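Thema: Handgreifer-Demos vs. Teleoperation, Mikrowellentür

prilletti_k
Wir haben die Auswertung zum Türöffnen fertig. 300 Demonstrationen mit dem Handgreifer, Policy danach ohne Nachtraining auf dem Arm. 48 von 100 Versuchen erfolgreich. Tien-fu Tu hatte mit Teleoperation auf demselben Gerät mehr erreicht, allerdings mit deutlich längerer Aufnahmezeit. Meine Vermutung: Latenzabgleich, nicht Datenmenge.

halutley
Welche Latenz, Kamera oder Greiferbreite? Ohne die Angabe ist das nicht zu beurteilen.

prilletti_k
Kamera. Greiferbreite ist kompensiert.

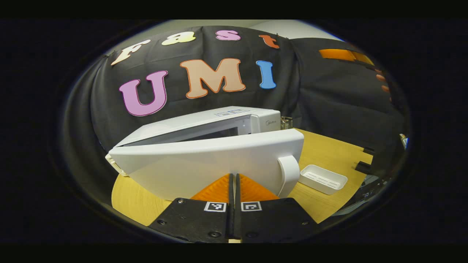
Die Fehlversuche verteilen sich ungleich auf die Phasen. Anfahren und Greifen laufen stabil, der Rest geht beim Aufziehen verloren, wenn die Bahn vom Kreisbogen um das Scharnier abweicht. Bei geöffneter Tür wie hier ragt der Griff rechts nach vorn, und die Finger stehen fast geschlossen davor. Aus der Fingeröffnung allein lässt sich in dieser Stellung die Phase kaum ablesen. Die Policy muss sie aus dem Bild holen.

Requena_D
Dann ist es aber kein Latenzproblem, sondern fehlende Historie. Mit zwei Beobachtungsschritten ist die Phase mehrdeutig. Kai-wen Yau hat das im November an Schubladen gezeigt.

prilletti_k
Schubladen sind linear, das überträgt sich nicht ohne Weiteres. Mit korrigierter Latenz fielen in einem Vorlauf die Abrutscher fast weg.

Requena_D
Wie viele Durchläufe?

prilletti_k
23.

Requena_D
Zu wenig. Beide Faktoren getrennt variieren, gleiche Startposen, dann reden wir weiter.

au_wht
Zustimmung zu Requena. Außerdem bitte die Startposen mit veröffentlichen. Bei Ollutum streute die Erfolgsrate allein dadurch erheblich.

prilletti_k
Posen lade ich hoch. Die getrennte Variation läuft ab morgen früh.

Ähnliche Themen
Zeitstempel von Kamera und Arm synchronisieren
Diffusion Policy: Länge des Aktionshorizonts
Weiche Fingerpads, Verschleiß und Ersatz
SLAM-Ausfälle bei texturarmen Flächen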